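本网站使用 Cookie 以改善您的浏览体验。继续浏览即表示您同意我们的 Cookie 政策。 接受 | 了解更多

Olgate 衣柜除湿盒 使用与安装指南
第三章 把除湿盒放进衣柜
2019年9月修订 编写:Alois Zwahlen 中文审校:Kaede Hattori

如果您是按顺序读下来的,那么第二章里的开箱和首次充电您应该已经做完了,吸湿芯也已经在底座上烘过一遍。辛苦了!这一章要做的事情其实更轻松一些,找一个不赶时间的下午,泡杯茶,慢慢来就好。倘若您是直接翻到这里的,也没关系,只请您先看一眼底座上的指示灯:绿灯常亮,可以往下做;橙灯闪烁,请回到第二章把吸湿芯烘干再说。

3.1 开始之前:先照顾好衣服

除湿盒能照顾的是衣柜里的空气,至于衣服本身带进来的潮气,它要花很长时间才能慢慢收走。我们收到的来信里,有不少朋友写道“装好好几天了,湿度还是下不来”,一问之下,多半是刚收的衣服还带着潮气就挂了进去。厚卫衣的帽子、牛仔裤的裤腰、毛巾布的口袋,这几处干得最慢,摸外层觉得干爽了,里层常常还是凉凉的。

1. 把打算放进衣柜的衣物逐件取出,放在沙发或床上摊开。
2. 提起衣物的一角或肩部,轻轻抖开褶皱,让里外两面都透透气。
3. 用手背贴一贴帽子、袖口和腰头的内侧。觉得发凉的,请单独放到一边。
4. 单独放开的衣物再晾12小时,之后重新检查一遍。
5. 其余衣物可以先叠好或挂好,暂时不要入柜。

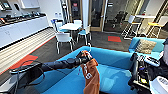 图 3-1 提起一角的棕橙色织物

注意:请不要用电吹风对着印花直吹。烫印的图案受热容易发黏,叠在一起时会粘到别的衣服上。赶时间的话,把衣服翻过来,用冷风档远远地吹里层就可以了。

小提示:换季时从收纳箱里翻出来的衣服,哪怕洗干净了才收的,也请一样晾过再挂。收纳箱里闷了一个冬天的味道,若是直接带进衣柜,除湿盒里的活性炭层会消耗得很快,您到夏天就得换新的了。

3.2 选一个合适的位置

潮气喜欢待在空气不流动的角落,衣柜里通常就是底板靠后的两个角,靠外墙的那一侧更明显一些。除湿盒最好放在那附近,但千万别紧紧塞到角落里,它的进气口开在背面,需要一点喘气的余地。

1. 把两扇柜门完全打开,让衣柜通风30分钟。这段时间里您可以顺手把底板擦一擦,用拧干的布就行,擦完再用干布抹一遍。
2. 用手摸一摸柜子的背板和两侧。哪一侧更凉,就把除湿盒放在哪一侧。
3. 放下除湿盒,背面对着背板。盒子顶部到最长那件衣服的下摆之间,请留出12厘米的空隙。
4. 轻轻推一下盒子,确认它站得稳。底板若是不平,可以用随附的软垫片垫一垫,垫片是灰色的,夹在说明书的封底里,很多朋友会连同包装一起扔掉,请留意。
5. 关上柜门,听一听有没有碰到盒子的声音。

注意:抽屉上方的搁板承重各不相同。除湿盒吸饱水之后会比刚拿到手时重不少,如果您拿不准搁板结不结实,请还是放在底板上。

推拉门衣柜的朋友请多看一眼:推拉门中间重叠的那一段,空气最难流到,除湿盒请放在离这一段近一些的地方。转角衣柜则建议用两只,左右各放一只,具体摆法请看附录里 Laredell 转角柜的那张图,其他牌子的转角柜也可以照着摆。

3.3 衣服怎么挂,空气才走得动

这一节写得啰嗦一点,还请见谅。我们在编这本指南的时候,Kaede 坚持要把挂衣服的事单独写一节,她说在她长大的地方,梅雨季里邻居之间聊得最多的就是这个。试过之后我们都服气了:同一个柜子、同一只除湿盒,衣服挤着挂和松着挂,湿度降下来的快慢差得很远。

1. 先挂长衣服,再挂短衣服,长的靠一侧,短的靠另一侧。这样短衣服下面会空出一块,除湿盒正好放在那里。
2. 厚的和薄的错开。一件厚卫衣旁边,挂一两件衬衫或薄外套。
3. 连帽的衣服请把帽子向后理顺,帽口撑开,不要压在领子里。抽绳拉直,垂在前面,两头一样长。
4. 每两件之间留出手掌能插进去的空当。
5. 全部挂好后,用手从一头拨到另一头,哪里拨不动,就从哪里拿走一两件。 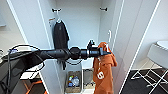 图 3-2 连帽衣物与打开双门的白色衣柜

衣架也值得说上两句。太窄的衣架会让肩膀处的布料叠在一起,那一小块特别容易留住潮气,日子久了还会顶出两个鼓包。选肩宽合适、边缘圆润的就好。铁丝衣架请尽量少用,潮湿的季节里铁丝会生锈,锈迹沾到浅色衣服上很难洗掉。

小提示:羊毛衫和针织衫更适合叠起来放。叠的时候在中间夹一张薄棉纸,既防皱又能吸一点潮。棉纸变软了就换,不必等到它发黄。

有肩带或挂带的衣物(背带裤、围裙、连衣裙之类)挂起来的时候,请顺手把带子理平。带子打了卷,卷里的布料干得慢,旁边的衣服也容易被它勾住。如果带子实在太长,可以松松地绕过衣架的横杆一次,绕紧了反而会留下折痕。

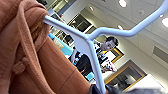
衣罩的问题我们也常被问到。塑料衣罩请取下来,或者至少把下端敞开。干洗店套的那层薄膜看着干净,其实把熨烫时的水汽一并包在了里面。无纺布衣罩可以留着,它透气,只要每隔一阵子拿出来抖抖灰就行。Minami 系列的布衣罩底部留有透气口,挂的时候请确认透气口没有被折进去。

3.4 开机与首次读数

1. 按住盒子正面的圆形按钮,直到听见一声短促的提示音。
2. 绿灯慢慢闪烁,表示它正在感受柜内的空气。请关好柜门,让它安安静静地待一会儿。
3. 灯停止闪烁后,打开柜门看一眼读数条。读数条越长,空气越潮。
4. 把这一次的读数记在本指南封底的表格里。日后您想知道除湿盒是不是还像当初那样有精神,翻出来比一比就清楚了。

如果第一次的读数条几乎是满的,请不要着急。新换了位置的衣柜、刚刷过漆的房间、连着下了几天雨,都会这样。请让它连续工作一整夜,第二天早上再看。

注意:工作期间请不要频繁开关柜门。每开一次门,房间里的空气就会涌进来,除湿盒又得从头来过。

3.5 顺便看看房间

衣柜总归是放在房间里的。如果柜子里的湿度怎么也降不下来,问题多半出在柜子外面。趁着天还亮,请把窗帘拉开,抬头沿着天花板和墙交接的地方慢慢看一圈,再看看吊顶或横梁的转角。光线从侧面照过来的时候,漆面上的起鼓和水渍更容易看出来。影子和水渍有时候很像,分不清的话,换个时间再看一次,影子会挪地方,水渍会留在原处。

衣柜顶上也请看一眼。那里堆着的箱子和被子会挡住空气,离天花板太近的话,后面的墙就容易返潮。衣柜背面与外墙之间最好能留一道缝,搬不动柜子的朋友,可以先把柜顶的东西清一清,效果也很明显。

如果您确实找到了水渍,请先联系房东或物业把漏水的地方修好。除湿盒对付不了渗水的墙,硬撑着用下去,吸湿芯会坏得很快。

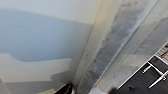 【日常保养】

3.6 吸湿芯的烘干与更换

吸湿芯可以反复使用。当橙灯亮起,就说明它喝饱了,需要放回底座上烘一烘。

1. 按住盒子两侧的卡扣,向上取出吸湿芯。请用双手,取的时候保持平放。
2. 把吸湿芯放到底座上,透气孔朝上,周围不要堆放衣物和纸张。
3. 接通电源,等到绿灯常亮。烘的过程中会有一点温热的气味,开窗散一散就好。
4. 拔掉电源,让吸湿芯自然凉下来,再装回盒子里,听到“咔嗒”一声即可。

家里有厨房秤的朋友,可以在烘干、放凉之后称一称。全新的吸湿芯净重387克,烘干之后若仍然明显重于这个数,请再烘一遍;连着烘两遍都降不下来,就该换新的了。更换用的吸湿芯请认准 Plivesov 标识,旧型号的卡扣形状不同,硬装会把卡扣掰断。

警告:吸湿芯烘干时表面会发烫,请放在孩子和宠物够不到的地方。请勿用微波炉或烤箱代替底座。

3.7 换季时

到了四月,天气转暖,许多朋友会把冬衣收起来。请在收衣服的那天顺便把除湿盒也取出来,用软布擦去进气口的灰尘,把活性炭层抽出来在通风处放一放。柜子空着的时候请多开开门,擦一擦挂衣杆,杆子两头的支座里最容易积灰。

如果您打算出远门,除湿盒请先烘干再关机,吸湿芯留在盒内,柜门虚掩即可。回来之后重新做一遍3.4节的首次读数,照常使用就可以了。

指示灯的完整说明以及常见故障,请翻到第四章。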